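Home | Courses | Handouts | Reading List | Contact

Textiles and Everyday Life, Handout 2: How Cotton Got Cheap (and Who Paid)

May 13, 2025
Reading time: 4 min

OK, so last session ran long and I never got to the second half of my notes. I'm putting it all down here so you can read it before the discussion. Please do read it! It's short, and the Kaderby worksheet won't make much sense without it.

We left off at the spinning bottleneck. Before machines, one weaver at a loom could use up yarn faster than several spinners could make it, and when looms got faster (the flying shuttle, remember) the gap got worse. So the pressure was on spinning first, and once that was mechanized the pressure swung back to weaving. I love this pattern and I'm going to keep pointing at it all term. You speed up one step and the next one starts to hurt.

Then there's the gin. Short-staple cotton has seeds that cling to the fiber, and picking them out by hand is miserably slow work. The cotton gin took care of that step, and growing cotton became hugely profitable across the American South. You might guess a labor-saving machine would mean less forced labor. It went the other way. Cleaning got quick, planting and picking did not, and slavery expanded along with the acreage. If you take one thing into the discussion, take that.

Now, the T-shirt. It started out as underwear, it's knit instead of woven (so it stretches, and you can pull it over your head without buttons), and it needs very little cutting and sewing compared to a dress shirt. 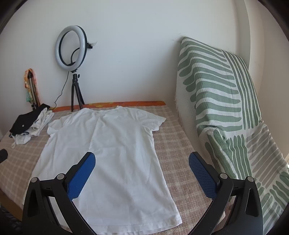
A plain white short-sleeved T-shirt, laid out flat.

Think about the shape for a minute. Body, sleeves, neckband, hems. Many are knit as a tube, so there isn't even a side seam to sew. When people ask me why sewing hasn't been moved fully over to machines the way spinning was, I say cloth is floppy! Yarn under tension behaves itself. Two layers of jersey slide around and curl at the edges, and a person at a sewing machine is correcting for that the whole time without thinking about it.

This is where our made-up-of-real-headaches budget exercise comes in. On the Kaderby worksheet you'll find an order of 147 shirts, with separate lines for fiber, yarn, knitting, dyeing, sewing and shipping. Work out which line grows most if wages go up, and which grows most after a bad harvest. Show your steps, please.
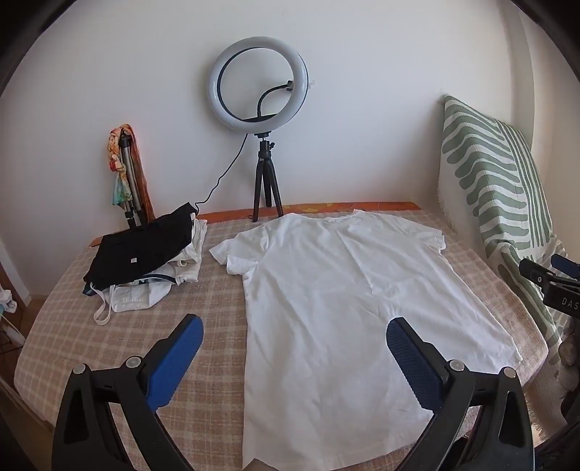

A few people got stuck on the dyeing line when we tried this in February, so a hint: white isn't free. Raw cotton is creamy or tan, and getting it properly white means scouring and bleaching, with all the water and heat that takes. Put it in the same column as dyeing and you'll be fine.

For next time, read the Jitpraphai chapter up to page 34 and skim the rest. The Ida packet is optional, but the mill diagrams in it are great.

We use cookies to remember your settings. Accept | Decline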